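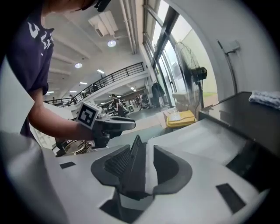 Abb. 4.1 Handgreifer mit Markerwürfel beim Sammeln von Beispielen, gesehen durch die Kamera eines Handgreifers. Im Hintergrund Trainingsgeräte und Galerie.

Kapitel 4
Vormachen und Nachmachen: Woher die Beispiele kommen

Lernziele
Nach der Bearbeitung dieses Kapitels können Sie
- die gängigen Wege der Demonstrationsaufnahme nach Aufwand und Fehlerquellen vergleichen,
- erläutern, welche Information bei der Aufnahme mit einem Handgreifer verloren geht,
- ein Aufnahmeprotokoll entwerfen, das eine spätere Fehlersuche zulässt,
- Angaben über die Größe eines Datensatzes kritisch lesen.

Vorausgesetzt werden die Koordinatentransformationen aus Kapitel 2 und Grundkenntnisse des überwachten Lernens.

4.1 Ein Versprechen und sein Kleingedrucktes

Das Lernen aus Demonstrationen wird gern mit einem einfachen Satz beworben: Man zeigt dem Roboter, was er tun soll, und er tut es. Wer einmal eine Woche lang Beispiele aufgenommen hat, wird diesen Satz kaum noch verwenden. Gezeigt wird dem Roboter nämlich nichts. Es entsteht eine Folge von Kamerabildern, dazu eine Folge von Posen und Greiferöffnungen, und ein Verfahren sucht in diesen Zahlen nach Regelmäßigkeiten. Ob die gefundene Regelmäßigkeit die gemeinte ist, steht auf einem anderen Blatt.

Die Literatur behandelt die Lernverfahren ausführlich und die Aufnahme meist in einem Absatz. In der Praxis ist das Verhältnis umgekehrt. In den Projekten, aus denen die Fallbeispiele dieses Buches stammen, ging der größte Teil der Arbeitszeit für Aufbauen, Vormachen, Verwerfen und Wiederholen drauf. Dieses Kapitel nimmt sich deshalb viel Platz für Dinge, die nach Handwerk aussehen. Das Training selbst folgt in Kapitel 5.

4.2 Drei Wege zur Demonstration

Kinästhetisches Führen. Der Arm wird nachgiebig geschaltet und von Hand bewegt. Aufgezeichnet werden die Gelenkwinkel, also genau die Größen, die der Roboter später selbst stellen muss. Der Haken liegt im Bild: Die Hände des Menschen sind fast immer mit drauf. Manche Gruppen spielen die Bahn anschließend ohne Menschen ab und filmen erst dann, was die Aufnahmezeit verdoppelt und bei beweglichen Objekten oft misslingt.

Teleoperation. Der Mensch steuert den Arm über ein zweites Gerät. Bild und Bewegung stammen vom selben System, das später laufen soll, und das spricht sehr für diesen Weg. Dagegen spricht, dass jede Aufnahmestation einen vollständigen Roboter braucht und dass ungeübte Personen langsam und ruckartig steuern. Ein Modell, das aus solchen Aufnahmen lernt, lernt auch das Zögern.

Handgreifer. Der Mensch hält ein Werkzeug, das dem Endeffektor des Roboters nachgebildet ist, und verrichtet damit die Aufgabe. Am Werkzeug sitzt eine Kamera. Ein Roboter wird während der Aufnahme nicht benötigt. Abbildung 4.1 zeigt einen Greifer dieser Bauart mit einem weißen, würfelförmigen Markerträger, auf dem ein kräftiges schwarzes Quadratmuster gedruckt ist. Solche Muster lassen sich in einem Kamerabild zuverlässig wiederfinden und liefern, sofern sie scharf und unverdeckt sind, eine Schätzung der Lage relativ zur Kamera.

Der dritte Weg ist zurzeit der beliebteste. Die Begründung lautet regelmäßig, er sei billig und lasse sich überall einsetzen. Das erste stimmt, solange man die Nachbearbeitung nicht mitrechnet. Das zweite verdient einen eigenen Abschnitt.

4.3 Was heißt »überall«?

Betrachten Sie noch einmal Abbildung 4.1. Der Ort ist eine große Halle mit Fensterwand. Tageslicht fällt ein, an der Decke hängen Leuchten verschiedener Größe, weiter hinten steht eine Person bei den Geräten. Für die Bildverarbeitung ist das eine anspruchsvolle Umgebung. Die Helligkeit einer Fensterwand ändert sich im Lauf eines Tages erheblich, und die Belichtungsautomatik einer kleinen Kamera reagiert darauf, ohne dass es in den Metadaten steht.

Befürworter sehen darin einen Vorzug: Vielfalt im Hintergrund zwinge das Modell, sich auf das Wesentliche zu stützen. Das Argument ist richtig, wenn die Vielfalt tatsächlich vorliegt. Wer einen ganzen Vormittag an derselben Stelle derselben Halle aufnimmt, besitzt am Ende sehr viele Bilder eines einzigen Hintergrunds. Der Datensatz sieht lebensnah aus und ist für diesen Zweck trotzdem arm. Eine graue Laborwand hätte wenigstens keine falschen Erwartungen geweckt.

Beachten Sie außerdem, wie viel Raum ein nahes Gehäuse einnimmt, wenn die Kamera am Werkzeug sitzt. Die hellgraue Verkleidung beherrscht die untere Bildhälfte, und ihr Rand links unten ist stark unscharf. Bei Arbeiten nahe am Objekt ist das der Normalfall. Verfahren, die die Eigenbewegung der Kamera aus Bildmerkmalen schätzen, finden auf glatten, einfarbigen Flächen wenig Halt und stützen sich dann auf den fernen Hintergrund. Bewegt sich dort jemand, kann die Schätzung leiden. Wie stark, muss man messen; aus dem Einzelbild lässt es sich nicht ablesen.

4.4 Fallbeispiel Drorkside

Bohumila Ďurica leitete am Standort Drorkside einen Versuch, in dem ein Arm Zubehörteile in passende Aufnahmen einsetzen sollte. Petro Prokopenko und Yoga Kusuma nahmen die Demonstrationen mit Handgreifern auf. Vereinbart waren 100 Demonstrationen je Person. Die Zahl stammte aus einem Förderantrag und war nirgends hergeleitet.

Das erste trainierte Modell setzte die Teile auf dem Teststand recht ordentlich ein, sofern sie links lagen. Rechts liegende Teile wurden angefahren und dann verfehlt. Die Gruppe vermutete zunächst einen Kalibrierfehler und verbrachte viel Zeit mit der Handkamera. Erst die Durchsicht der Rohdaten brachte Klarheit. Kusuma ist Linkshänder und hatte bei rechts liegenden Teilen das Werkzeug gedreht, um den eigenen Arm nicht zu überkreuzen. Prokopenko hatte es gerade gehalten. Beide Strategien führten zum Ziel. Das Modell lieferte eine Mischung aus beiden, und diese Mischung führte zu nichts.

Im Protokoll fehlte eine Spalte für die aufnehmende Person. Sie ließ sich für einen Teil der Sitzungen aus Dienstplänen rekonstruieren, der Rest wurde verworfen. Der Auftraggeber, die Firma Hullberg, erhielt im Oktober einen Bericht, in dem der Datensatz mit seinem ursprünglichen Umfang genannt war. Ďurica hat später darauf bestanden, die Zahl zu berichtigen. Ob das in anderen Projekten ebenso gehandhabt wird, darf man bezweifeln.

Zwei Lehren werden aus dem Fall üblicherweise gezogen. Die eine lautet, man müsse allen Beteiligten eine einheitliche Ausführung vorschreiben. Die andere lautet, man brauche mehr Daten und ein Modell, das mehrere Lösungen darstellen kann. Die Verfasser dieses Buches sind sich in der Frage uneinig. Fest steht nur, dass sich keine der beiden Maßnahmen beurteilen lässt, wenn die Zuordnung zu Personen fehlt.

4.5 Was der Handgreifer nicht aufzeichnet

Ein Mensch, der ein Teil in eine Vertiefung einsetzt, spürt den Kontakt. Er gibt nach, verkantet absichtlich, drückt nach. In der Aufnahme erscheint davon eine kleine Lageänderung, die im Rauschen der Posenschätzung untergehen kann. Das Modell soll anschließend eine Bewegung wiedergeben, deren Anlass ihm vorenthalten wurde.

Hinzu kommt die Reichweite. Der menschliche Arm erreicht Stellungen, die für den Zielroboter außerhalb des Arbeitsraums liegen oder nahe an einer Singularität. Eine Demonstration kann also einwandfrei aussehen und unausführbar sein. Die Prüfung ist einfach: Jede Bahn wird nach der Aufnahme durch die inverse Kinematik geschickt. Dennoch wird sie häufig auf das Ende des Projekts verschoben.

Schließlich das Gelingen selbst. Viele Datensätze werden als zu 100 Prozent erfolgreich beschrieben. Das bedeutet in der Regel, dass misslungene Versuche gelöscht wurden. Damit verschwinden auch die Stellen, an denen ein Mensch einen Fehler bemerkt und korrigiert hat, und gerade sie braucht ein System, das von seiner Bahn abkommt.

Merksatz
Die Anzahl der Demonstrationen sagt ohne Angaben zu Personen, Orten, Objekten und Ausschlusskriterien wenig über einen Datensatz aus.

Kontrollfragen
1. Welche der drei Aufnahmearten zeichnet Gelenkwinkel unmittelbar auf?
2. Weshalb kann ein abwechslungsreich wirkender Hintergrund zu einem einseitigen Datensatz führen?
3. Nennen Sie eine Prüfung, mit der die Gruppe in Drorkside den Fehler früher gefunden hätte. Was hätte sie gekostet?
4. In einem Prospekt steht: »Jede Person kann ohne Schulung hochwertige Daten aufnehmen.« Welche Nachweise würden Sie verlangen?

Abschnitt 4.6 behandelt die zeitliche Abstimmung von Kamera und Greifersignal und setzt bei den Rohdaten aus Drorkside an.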